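Workshop Talk | Robotics & Making

Mireille Marchal has a rule about grippers, and I got to hear it before I'd even put my bag down. "Don't trust anything you've only tried on a block," she told me. "Blocks are polite. Try it on something out of your hallway."

I'd come out to Billcombe on a Friday morning to talk to her about fingers. She's spent the past 16 weeks comparing gripper fingers for small two-armed setups, the bench-top kind that smaller labs and a few very keen hobbyists are buying now, and I've been wanting to pick her brain ever since she gave a talk at our local makers' night and ran so far over time that they turned the lights off on her. (She kept going. There were still questions.)

She runs the testing side at Grullstead, a little outfit that does trials for people who make robot parts and want to hear how they behave somewhere other than their own bench. At the moment that means three sets of fingers. There's the stock pair that came with the arms, a softer moulded pair from a company called Pruvex, and a longer, skinnier pair that she and her offsider Ratih Chong drew up themselves and named the Lau, after the street Ratih grew up on.

The task is pairing shoes. Put a few slides on the table, ask the arms to sort them into pairs, line them up and leave them neat. I laughed when she said it, and she let me.

"Everyone laughs! Then they have a go at driving the arms themselves and they stop laughing. A slide is a horrible thing to pick up. It's floppy in one direction and stiff in the other, there's a big hole through the middle of it, and the place you'd grab it as a person is completely different from the place a two-finger gripper wants to grab it." 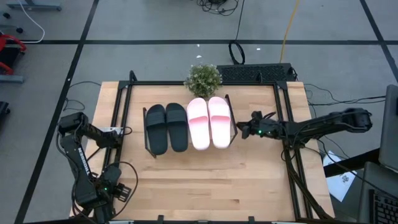
So where does the gripper want to grab it? By the strap, mostly, according to Mireille, with one finger inside and one outside. The stock fingers are fine for that as long as you come in from the right angle, and the right angle is narrower than you'd hope. Come in too flat and the inside finger catches on the footbed and shoves the whole shoe along the table. Come in too steep and you've got a lovely firm hold on the strap, and the rest of the shoe swings round like a gate.

"The swing is what we spend our lives on," she said. "You lift it, it rotates, and now you've got to put down a shoe that's facing some other direction. A person would just roll their wrist without thinking. Driving an arm, you think about it a lot."

The Pruvex fingers are better on the swing. They've got more give and they wrap a bit, so the strap doesn't pivot as freely. Mireille was quite excited about them in the first week, and then she found the catch, which is letting go. The soft pads cling to rubbery material, and you open up and the shoe comes along for a few millimetres before it drops. It doesn't sound like much, but if you've just spent half a minute lining up two toes it's enough to make you say something you shouldn't in front of a visitor.

She keeps her scores in a paper notebook, which I loved. Each set of fingers gets 20 tries a session, and a try only counts if both shoes of a pair end up side by side and facing the same way. In the last full session the stock pair got 16. Pruvex got 16 as well, with completely different failures. The Lau got 19.

"Which I'm suspicious of," Mireille said straight away, "as we designed them and we were driving. You get good at your own fingers. Ratih especially."

Ratih had been half listening from the other side of the room, and came over at this point to defend the 19.

"I drove all three sets the same amount," Ratih said. "We swapped the order every session. I'm not saying we're neutral, I'm saying it's not only practice. The tips are narrower, so you can get under a strap that's sitting low, and that's where the other two were losing points."

They've clearly had this conversation before, and it went on for a while, and I enjoyed every minute of it. The upshot is that in October they're getting somebody with no stake in it to drive all three, without being told who made what.

I asked about the cameras next, as I'd heard Mireille has opinions there too. She does! She thinks people spend far too long choosing between arms and hardly any time working out what the wrist camera can see once the fingers are bolted on. Change the fingers and you've changed the picture. Longer ones poke further up into the view, wider ones block the bottom corners, and if you're training anything on that footage you've just made your old recordings a bit less useful.

"We had one early version that was terrific at gripping," she said. "Couldn't fault it. But when you looked through the wrist camera it was nearly all finger. You were driving blind for the last bit of every reach. We threw it out after 6 tries."

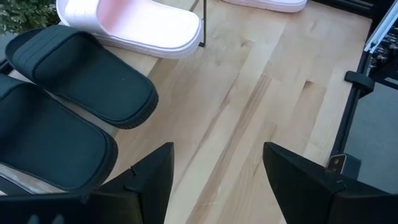

What she looks for now is a clean gap. She wants to be able to see the spot she's aiming for all the way down, and to see what's next to it, so the other shoe doesn't get clipped on the way past. She's happy to give up the lower corners for that. With a black finger sloping up on either side you still get a good strip of pale floorboard between them, running up to the white slide at the top, and she reckons that strip is worth more than another centimetre of reach. What the wrist view can't be relied on for is the whole shoe. The near black slide runs out of view at the left, and all you've got of the far pink one is its toe. For deciding which shoe goes with which, you want the overhead view. For the last few centimetres you want the wrist.

"People ask me which camera is best and I say, best for when?" Mireille said. "If I had to give one up I'd be sad either way. But I'd cope longer without the wrist one, if the fingers were good. Ratih would say the opposite."

"I would," said Ratih.

Colour comes into it more than I'd expected. Black shoes and black fingers are a nuisance, Ratih explained, as the edges go mushy on screen right when you need them. They tried wrapping the fingertips in bright tape, and that helped the driver a lot, but the tape changed the grip and it wore through, so the scores stopped meaning anything. They're having a set of the Lau made up in a lighter plastic to see if that does the trick.

Before I left they let me have a go. I'd love to report that I've got a natural gift. I got one slide up off the table on my third attempt, felt enormously proud, and put it down facing backwards. Ratih turned it round by hand in about a second. With the Pruvex fingers I did a little better, and I said so, and Mireille wrote that down in the notebook with a question mark beside it. Beginners seem to like the soft ones, she told me. They forgive a sloppy approach, and a beginner's approach is always sloppy, and it might be that the right fingers for someone starting out aren't the ones that win after months of practice.

I asked whether that would go in the report.

"It'll go near the front," she said. "Half the people buying these are going to be beginners. They should know."

The comparison is due out after the October session, with all the scores and the drawings for the Lau fingers, which anyone will be able to print. Mireille's already thinking about what goes on the table after the slides. Ratih wants to do lace-ups. Mireille told me, quite firmly, that they are not doing lace-ups.

More from Workshop Talk
Printing your own gripper pads: what held up and what didn't
A beginner's guide to tidying robot arm cables
Leader arms or a game controller? Readers weigh in
Visiting the Billcombe makers' night

Got a workshop we should visit? Contact us | Copyright Workshop Talk | Back to top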